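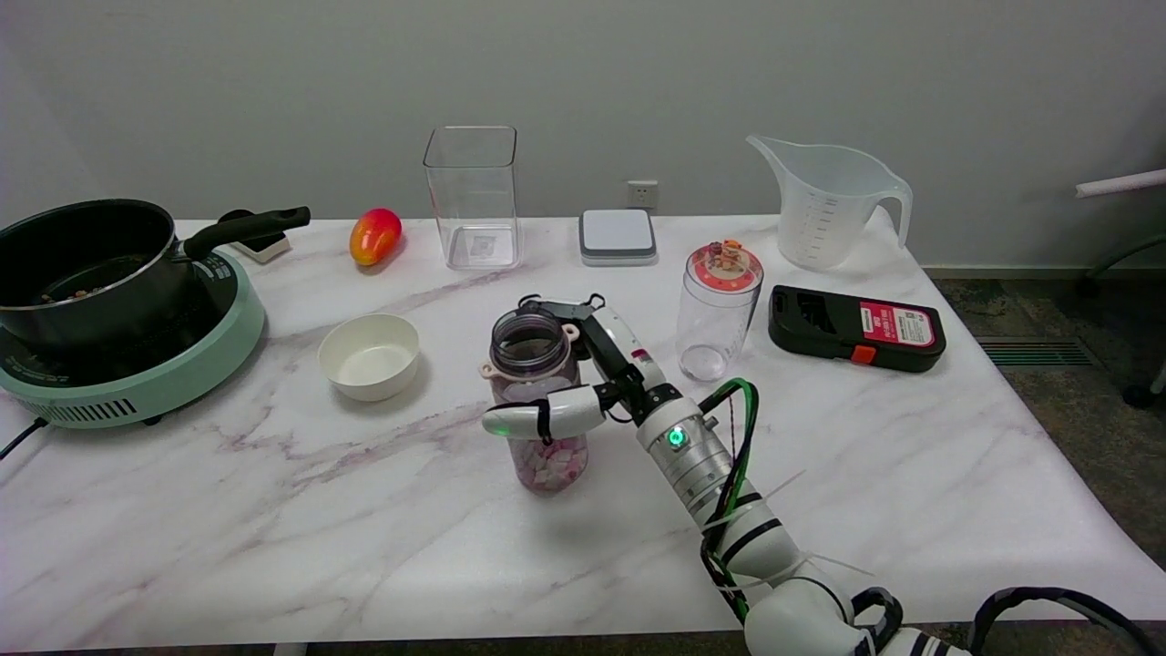

**1/** Kitchen chores again. The question I keep getting is whether a machine can do them yet. My answer as of 30/01/2022: parts of them, slowly, on a table somebody else has set out.

**2/** Take a clear jar with diced pieces, fruit by the look of it, in it. Closing fingers around the middle of a rigid cylinder is the easy case. Constant diameter, stiff wall, contents that shift but don't splash much. I'd call that solved for jars up to 80 mm across.

**3/** Clear plastic is harder on the depth side. The sensor reads the wall behind, or the fruit, or nothing. At Zollberg we padded the estimate by 3 mm and let finger contact settle the rest. Crude. Still in use.

**4/** Open containers add a constraint: keep the axis near vertical the whole way. Planners handle this. They pay for it in cycle time. Our June runs averaged 33 seconds per pick and place, upright. A person doesn't notice doing it. 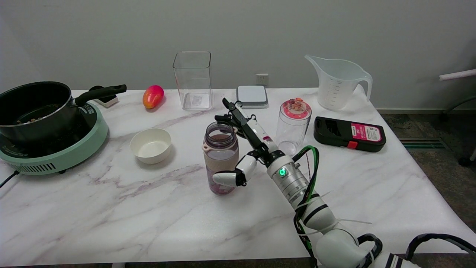 **5/** A bottle with a sleeve and a loop on the lid gives you more than one place to hold it. The sleeve has friction, the loop needs precision. I would take the sleeve every time and leave the loop to people.

**6/** Thumb placement matters more than finger count. Too low on the bottle and it tips when the other fingers close. The Avent group reports the same with a different hand.

**7/** What I don't consider close: the pan. A long handle puts the mass well out from the grip, so the wrist sees torque it never gets from a jar. Stirring without pushing the pan off the cooker takes a second arm or a clamp.

**8/** Shop floor is further along because the fixtures do half the job. The Dönmez line in Rurnmont runs 2 stations on the same class of arm, and every part arrives in a tray, same pose. Kitchens don't have trays.

**9/** Also unsolved: wiping down afterward. Ask me again when one of these can rinse a bowl and put it back in the right cupboard.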